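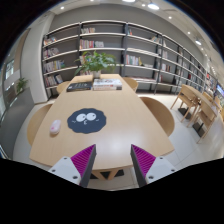

Shade trees planted in May need a second summer of steady watering before they can be left to themselves, according to Kumiko Kinoshita, and most of the losses seen on city streets come from stopping too soon.

Saturday, December 22, 2018 - Branduditz Nurseries today announced that it will add two native oaks, the swamp white oak and the bur oak, to its list of trees for streets and home yards. Orders open this winter, and the trees will be ready for planting in May.

The swamp white oak grows well in moist, slightly acid soil and puts up with short periods of standing water. Its leaves are dark green on top and pale underneath, turning yellow to brown in fall. The bur oak is slower to establish and needs more room, but it handles dry spells and heavier soils once its roots are down. Both should be planted in full sun.

Trees will be sold in 5-gallon containers. Buyers should dig a hole no deeper than the root ball and at least twice as wide, then fill it with the soil that was taken out. Mulch may be spread over the root area but should be kept away from the trunk. Stakes are not required except on windy sites.

The oaks were raised from acorns at the Firnusora growing field, where 37 seedling lines were compared for straight growth and branch strength. Lines that leafed out too early in spring were dropped - late frost had damaged them in the field.

A planting guide will be included with each order. Garden centers and city forestry offices may request the full tree list, including container sizes and spacing, from the Branduditz Nurseries sales office.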